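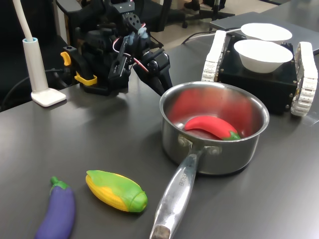

Nazar Kushnir

Speaker notes -- "The arm that let go"
2022-12-01, afternoon session

Opening

Thank everyone for staying on after lunch. Say hello to the Prudano people near the back, who have heard a shorter version of this and came anyway, bless them. Leave the first slide up while people settle, and don't start until the door has stopped going.

Begin with the kitchen job, because people like it. We have a small black arm on a table and we ask it to cook with toy vegetables. On the slide the red chilli is already in the saucepan, and the aubergine and the sweetcorn are still lying on the table. Point out the tip of the gripper by the rim of the pan, as most of the talk happens in that little bit of space. The tracked base behind the pan, with the two bowls on top, belongs to the serving half of the job and I shall only come back to it if someone asks.

What happened in May

Tell this part slowly. I always rush it.

We had been running the Dreleck controller for long stretches and had got rather fond of it. One afternoon the arm was holding the sweetcorn over the pan when the shoulder joint simply gave up. It didn't stop and it didn't complain. The joint lost its holding force, the whole arm came down under its own weight, and the gripper struck the rim hard enough to tip the pan over. My hand was on the table at the time, reaching for the aubergine, and the handle caught me across the knuckles. A bruise and a bad word, no more than that, but it was a steel pan and I was glad nothing in it was hot.

(Pause. Somebody usually asks whether I was all right. I was, thank you!)

Now the log. Run 3,614 was the one that failed. We went back through everything before it, a long evening with a great many biscuits, and found that the shoulder servo had been sending temperature warnings for days. The controller wrote them down faithfully and did nothing with them. When the servo finally got too warm it protected itself by switching off its own torque, exactly as its maker meant it to. For a wheel that's a lovely safe thing to do. For an arm holding itself up in the air it means falling over.

Why we missed it

Be fair to everyone here, myself most of all. The warnings went into the same file as all the ordinary chatter, and the screen we kept open only showed faults. I had set it up like that in the first week because the warnings were scrolling past too quickly to read, and I never set it back.

The emergency stop deserves a minute too. Ours cut the power to the arm, so pressing it would have given us the very same drop. I had been telling visitors for months that the red button made everything safe -- I really did believe it -- and I'd like people to go home and find out what theirs does. Hold the arm up with a cushion underneath, press the button and watch.

What we changed

Sydorenko wrote us a small watcher that reads the servo temperatures and, when one climbs too far, tells the arm to lower itself to a rest position while it still has the strength. This was the biggest change and the code is short enough to fit on one slide (slide 4, don't read it aloud).

The stop button now has two stages. The first freezes the arm with power on, the second cuts it. We argued about this for ages and I'm still not sure the order is right for bigger machines, so say so.

Hands stay off the table while the arm is live. It sounds so plain, but with toys lying about you want to tidy them, and you reach in without thinking. We now pause the arm before touching anything.

Flakolum lent us a joint brake to try. Mention that it held well, and that it made the shoulder heavier, which warmed up the servo, so we took it off again. People tend to laugh at this.

Where we are now

We had reached run 3,917 when I wrote these notes. The watcher has lowered the arm several times and we've had no more drops. I check the shoulder by hand every 2,000 runs, on top of that, mostly for my own peace of mind.

If there's time, play the recording of the fall with the sound on. If there isn't, go straight to questions, and remember to repeat each one into the microphone for the people at the back.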